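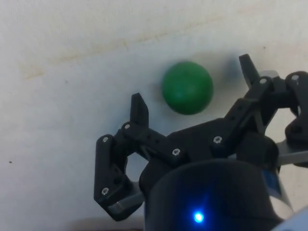

Photo: Mitow Stories, Kumville

The Green Ball

My aunt left me a table, a box of buttons and one green ball. The table was the good part. It had been in her kitchen in Condton for as long as I can remember, painted white so many times that the top had gone a bit lumpy, and across it ran a long brownish stain that I'm fairly sure was my doing (tea, age six, big sleeves).

The ball was in the button box. I'd never seen it before in my life.

I drove the whole lot home, 114 miles with the table legs poking between the front seats, and every time I braked I heard the ball roll from one end of the tin to the other. By the time I got to Kumville I was talking to it. "Hang on," I'd say, "big corner coming." You do get like that on a long drive!

So I set the table up by the window and put the ball on it, and it stayed put, even though I know for a fact that my floor slopes. Pencils roll off that table. An orange rolled off it the very next morning and went right under the stove. The ball sat there like it had paid rent.

I tried to work out what it was for. It wasn't bouncy enough for a kid and my aunt never had a dog. I asked my cousin, and she went quiet on the phone and then said, "Oh, is it green?" And I said yes, it's green, why, and she said, "She used to ask it things."

Well. I laughed, obviously. Then I hung up, made myself a sandwich, and asked it whether I should take the job in Âu.

Nothing happened. I don't know what I wanted – a wobble, maybe. I stood there with mustard on my thumb, waiting on a ball, 59 years old. I told it the whole thing anyway. How the job was 4,000 miles off, how I didn't know a soul over there, how I'd been turning it over since the beginning of May and had started eating dinner standing up. I told it I'd already looked at apartments. I told it which one I liked, the one with the blue door and the awful bathroom, and where I'd put the table.

I must have gone on for half an hour. When I ran out of things to say it was getting dark, and I noticed I'd said "when I go" pretty much the whole way through.

I called my cousin back and told her the ball didn't say anything.

"No," she said. "She always complained about that too."

The movers came on 20th May and took the table wrapped in two old quilts. They asked about the box and I said no thanks, that one's riding with me. At the airport the woman at security lifted the lid, looked in at all those buttons, picked out the ball and gave it a little squeeze. She asked me what it was.

I said it was my aunt's, and she put it back very gently and waved me through.

It's on the table now, next to the window with the blinds that don't close. The floor here slopes the other way. I've lost two oranges so far.

Comments (3)

buttontin: My grandma had a tin like that and I still have no clue what half the stuff in it was. Loved this one.

quietreader4: The cousin!! More of the cousin please.

marshlane: I read it to my sister over the phone and she wants to know how bad the bathroom is.

Contact | © Mitow Stories. All rights reserved. | Back to top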